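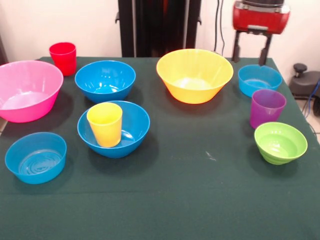

Plastic Bowls, Green Cloth: A Talk With a Collector of Everyday Tableware

The kettle is on before I have my coat off. I've come to talk to the woman behind Clilteron, a small lending shelf of picnic and party ware that runs out of her house, and she has asked me to leave her name out of it because, she says, the neighbors already bring her enough bowls.

She has been lending for 11 years. It began in March, with a block party that had plenty of potato salad and nothing to serve it in. "Everyone had brought foil trays and I thought, I've got a closet full of bowls, what am I doing? So I went home and filled a wagon. People went nuts for them! A kid ate his entire dinner out of a pink one and wanted to know if he could take it to school."

The closet is now a whole back bedroom. The last time she went through it for the insurance she had 525 pieces, all of it plastic, and nearly all of it in the kind of color you can spot from across a park. She doesn't own much that is beige. "I have one beige pitcher. It was a gift and it pours beautifully, so it stays."

What she wants to talk about is color, and she talks about it the way other people talk about gardens. Red cups are the first thing borrowed and the last thing returned. Blue is what she has most of, because every store in every decade seems to have sold blue. "And the blues never match. You buy a blue bowl one summer, you go back for another the next summer, and it's a different blue. I used to be bothered by that. Now I put them side by side on purpose, because a deep one next to one that's leaning turquoise – I could look at that all day."

Her favorite backdrop for all of this is a plain dark green tablecloth. She tried white first and found that it made the table look like a school cafeteria. She tried a checked one and couldn't see the bowls for the checks. "Green is what they'd be sitting on outside anyway. You put a pink bowl on dark green and it just sings. Yellow too. Even the plain little cups look like somebody meant them."

She doesn't iron it. A few creases are fine by her, and she'd sooner spend the time deciding where the big pieces go, which she does before anything else. A hot-pink bowl with a wide rim tends to end up at one end, for chips or popcorn or whatever is going to be grabbed by the handful. The medium bowls fill in after that, and then the cups, which she likes to scatter.

"People want to line the cups up like a bar. I say put one here, put one back there behind the big bowl, stick one inside a bowl if you're short of room. It's a picnic, you're allowed to reach."

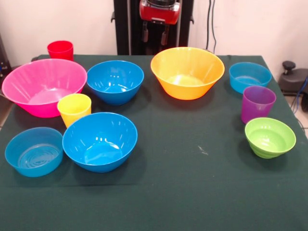

"And leave some cloth showing," she adds. "That's my one real rule. If you cover every inch you've got nowhere to set down a spoon, and then the spoon goes in the dip, and then the dip is all over the handle. Leave gaps. Somebody is going to turn up with a pie."

I ask how she tells a good bowl from a bad one and she is out of her chair before I've finished. She comes back with an armful. The rim is what she checks first, running a thumb all the way around it. A rolled rim is comfortable to carry and doesn't dig into your fingers when the bowl is full of watermelon. A flared one is better for passing down a table. Straight sides are good for anything you have to stir, and she likes a deep bowl for lettuce because you can toss it without chasing leaves across the yard.

Then she turns one over and shows me the ridges molded into the bottom. "Rings! I love the rings. You do have to get a brush in there, I'll grant you that. Mashed potato gets in the rings and it sets like plaster." She washes everything by hand in warm water, with a soft brush for the ridges, and props it on towels until morning. The dishwasher is for her own plates. She lost a good set of tumblers to the bottom rack early on and still sounds a little sore about it.

Stains she takes in stride. Tomato sauce goes on an orange or red bowl and never on a pale one, and if someone forgets, she makes a paste with baking soda and leaves the bowl on the back step in the sun for an afternoon. It mostly works. Curry doesn't come out of anything, so there is one yellow bowl in the house that is officially the curry bowl.

Borrowing is simple. You write down what you took in a notebook by the door and bring it back clean within 8 days, long enough to cover two weekends if you pick up on a Saturday. There is no fee. She gets around 60 requests in a good summer, mostly from the streets near Nyarko Park, and the Venness library has started sending people her way for story-hour snacks. The Gitach swim club takes every cup she has for its end-of-season supper.

"They come back smelling of sunscreen," she says happily.

Does anything go missing? Of course, she says, and things turn up that were never hers in the first place. She has been sent home with extra cups, a colander, the lid to something enormous. She keeps them all on the bottom shelf for their owners, and after a year they go into the notebook with the rest.

Before I go she wants to know what I serve salad in. I admit that it's a saucepan. She goes down the hall to the back bedroom and I can hear her moving things around in there – "Do you like blue?" she calls.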